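Section 2: Plugging in the back

Okay, the tower's out of the box, so let's get it talking to your other stuff!

1. Stand it upright on its feet, back panel toward you.

2. Find the thumbscrews up top. Finger-tight is plenty (I stripped one on my old Zevero, ugh).

3. Leave the vents clear. I keep mine 2 inches off the wall.

CAUTION: Power cord goes in last, please! 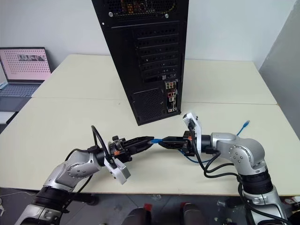
Page last changed: July

4. The ports run down a narrow strip low on the right, and some are colored, so match your plugs to those first.

5. Leave the slot covers on unless you're adding a Burkivar card (see Section 3).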